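Stolgate Home Forum > Decorating and Remodeling > Paying for renderings before a kitchen remodel?

mapleside_dan
We're getting quotes for our kitchen and one of the two firms wants $505 up front for 3D renderings. The money comes off the total if we sign with them. The other firm, Bellamy, gives you a floor plan and a sample board and that's it. The kitchen is small and we're keeping the sink where it is. Is the rendering worth it or is it a way to lock us in?

tilecutter5
It's a way to lock you in. Once you've paid you won't walk away. I've been setting tile for 19 years and I have never worked from a rendering. I work from the drawing with the dimensions on it. Ask for that instead and make sure the outlets and the vent are on it.

Corina Neagu
I disagree. We paid for renderings on our last house in Fernley and they caught a fridge door that would have opened into the island. On the floor plan it looked fine to me because I don't read floor plans well. Most homeowners don't.

tilecutter5
A decent designer catches a fridge door on the plan. That's what you're paying the designer for.

Corina Neagu
Ours didn't. 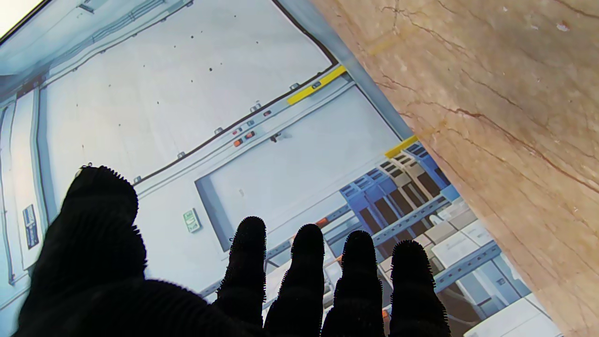 Jamila Bhuiyan
I do interiors for a living, mostly condos and a few older houses out in Melthorpe, so take this with that in mind. Renderings are good for layout and bad for color. A rendered room on a large display, like the one in my picture, is nearly always brightly lit, and your kitchen at 5 on a winter afternoon won't be. I've had clients pick a gray off the screen and hate it on the wall. Use the rendering to check how things fit, then get real samples and leave them in the room for a few days.

On the fee, ask who owns the files. If you can take them to another contractor, $505 is fair. If you can't, I'd want it lower.

mapleside_dan
I didn't think to ask about the files. I'll call them tomorrow. The salesperson did say we get two rounds of changes, and after that it's extra.

porchlight_ed
Two rounds goes fast. My wife and I used both of ours on cabinet handles. Write down everything you want changed before you send anything back.

Also, check whether the appliances in the rendering are the ones you're buying. Ours had a stock range in it that was narrower than the real one, and we lost a drawer base. Changing the order cost us $1,923 by the time the countertop was recut.

tilecutter5
That last part is my whole point. The picture looked right and the dimensions were wrong.

Jamila Bhuiyan
Then you want both. Nobody should order cabinets off a rendering. The order gets made from field measurements taken after demo, and if a firm tells you otherwise, find a different firm.

Corina Neagu
Agree with Jamila on measuring after demo. One of our walls was out of square by more than the filler strip could hide.

mapleside_dan
Update, 28th July. I called. We don't get the files, only printouts. They did agree to put the dimensions and appliance model numbers on the printouts. Bellamy says they can do one view of the room for free if we bring our own measurements. My wife wants to go with Bellamy. I'm still leaning the other way because their cabinet boxes are better.

tilecutter5
Pick on the boxes. What are the drawer slides?

mapleside_dan
Full extension, soft close. Bellamy's are three-quarter unless you pay extra.

porchlight_ed
Get the full extension. We have three-quarter in the old pantry and I can't reach anything at the back.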